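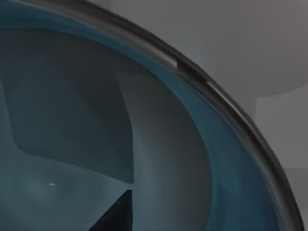 Naomi Mrema

Threads > Property > Buying off the plan

Thread on buying a two-bedroom unit off the plan. I signed last June and a few people have asked how it went, so I'm putting it in one place. I'm a buyer, I don't work in property, and none of this is legal advice.

The building is called Trollura. Mid-rise, mixed one, two and three bedroom, a small gym on the ground floor and a shared courtyard. The developer is Ondieki. The display suite was run by a separate sales firm, Uvutent, and it took me a while to understand those were different companies with different phone numbers.

My budget was fixed before I started. I had a pre-approval and a limit, and I told the agent the limit was lower than it was. I'd do that again.

First thing I asked for was the floor plan with dimensions written on it. The brochure plan had furniture drawn in and no measurements. The furniture in those drawings is often small. Ask for the contract plan, which is the one attached to the contract of sale.

Internal area and total area are separate numbers. The advertised figure for my unit was 95 square metres. That included the balcony and the car space. The living area is a good bit less. All of it was disclosed, on the second page, in the schedule of areas.

Check how the area is measured too. Some plans measure to the middle of the shared wall and some to the inside face. Over a whole unit it adds up to a wardrobe or so.

The deposit was ten per cent, held in the solicitor's trust account. Ask who holds it and whether it earns interest, and who gets the interest. Ours is split between buyer and seller. It isn't much, but it was negotiable and I didn't know to ask. My sister-in-law asked on hers and got all of it.

Use your own solicitor or conveyancer. The sales office had a list of three they said were familiar with the building. I went with Mercy Kaijage, who wasn't on it. She charged a flat fee to review the contract before I signed and a second fee for settlement.

Mercy's review came back as a four-page letter. Most of it was standard. The parts she marked were the sunset clause, the variation clause, the finishes schedule and the draft strata by-laws. I'll go through each one.

Sunset clause. This is the date by which the building has to be registered, or either side may be able to walk away. Ours had an extension the developer could use for weather, strikes, or delays by an authority. Mercy got the wording tightened so they had to notify us in writing each time, with a reason.

I asked her what happens if the market goes up and the developer would like out so they can resell at a higher price. She said the rules differ depending on where you are and sent me the section that applied to us. Read yours.

Variation clause. The developer can make changes that aren't material. The original contract put the threshold at five per cent of the area. We asked for three and got it. Whether a buyer gets this probably depends on how many units are left.

Finishes schedule. Read this one with a pen. "Stone benchtop or equivalent" means they can swap it. "European appliances" means very little. I asked for model numbers and was given them for the oven and cooktop, but not for the dishwasher or the rangehood.

The display suite kitchen had upgrades in it. Soft-close drawers, under-cupboard lighting and the taller splashback were all extras. There was a small card on the bench saying so. Ask for the base price and the price as displayed, in writing, side by side.

Colour schemes: there were two, light and dark. I chose light. You had 21 days after signing to pick, and if you didn't reply you got light anyway.

Draft by-laws. Ours covered pets, flooring, short stays, washing on balconies and where you can park a bike. Pets need written approval but it can't be unreasonably refused. Hard flooring needs an acoustic report. If you're planning to rip up the carpet in the bedrooms, price the underlay first.

Strata levies. The estimate in the contract was low. A neighbour-to-be, Obadia Koech, has owned in a couple of newer buildings and told me to expect the levies to rise after the first annual general meeting. He said a lift and a gym are what push it up. I've budgeted a third more than the estimate.

Speaking of the gym, find out if it's built in stage one. Our building has two stages and the courtyard belongs to the second. For the first year or so we'll be living next to a construction site. This was on the staging plan and I missed it the first time through.

Car spaces. Get the number on your contract and find it on the basement plan. Mine had a column on one side. I asked to move and they gave me one nearer the ramp at no cost, because it was early and there were plenty left. People who bought later didn't get a choice.

Storage cages are on a different level from the car spaces. Not a big deal, but if you were counting on walking the camping gear across to the boot, you'll be taking the lift.

Aspect. The agent said north-east. I took the site plan outside with a compass and it's closer to east. Morning sun in the living room, none by early afternoon. I was fine with that but I'd have been annoyed to find out at handover.

I also looked up what could be built next door. The council planning map is free. The lot to the south is zoned for the same height as ours. The lot to the east is a primary school, so I'm less worried about the view and more about parking at drop-off.

Finance. A pre-approval doesn't last until completion. The bank values the unit again close to settlement, and if the valuation is under the contract price you cover the gap. Rakiya Akpan was my broker and she made me work out what I'd do if it came in five per cent under. The answer was that I'd manage, but I wouldn't have furniture for a while.

Rakiya also said to keep my spending records tidy and not change jobs or take on a car loan in the six months before. I had been looking at a car. I'm still driving the old one.

Stamp duty. There may be a concession for off-the-plan or first home buyers depending on the state, the price and the month you sign. The sales office had a flyer with a figure on it. It was out of date. Mercy worked out the real one and it was higher.

Progress updates come by email every quarter. They're mostly drone footage and a paragraph. If you want to know what's happening, walk past. The slab for our level went in a few weeks later than the email suggested.

The inspection. You get one before settlement and it's usually an hour. I've booked an independent inspector, a firm called Truvari, and will be going along. They do a written report with photos and the developer has to respond to each item. Book early, as everybody in the building wants the same fortnight.

Things I'm taking to the inspection: tape measure, phone charger to test the power points, a torch, a marble for the floors, masking tape, the finishes schedule and the contract plan. Hawi Ejigu, who bought a one-bedroom two floors down, added a spirit level and a roll of toilet paper.

What I'd do differently. I'd ask about the deposit interest. I'd visit the site at peak hour before signing and not on a Sunday. I'd also have asked for the dishwasher model number a second time.

What I was happy with. The price is fixed, the deposit is safe in trust, and I had a long stretch to save the rest. The sales staff answered emails within a day. The contract changes we asked for were mostly accepted.

A few replies to questions I've been sent.

No, I didn't get a discount. I got the car space swapped and the threshold changed, and blinds included in both bedrooms.

Yes, you can sometimes resell before completion. Our contract needs the developer's consent and there's a fee. Check with your own solicitor, and ask about the tax side as well.

No, I don't know if there are any two-bedders left. Ring the sales office.

Posted 10/03/2022. Settlement is expected later in the year and I'll add the inspection results under this post once I have the report.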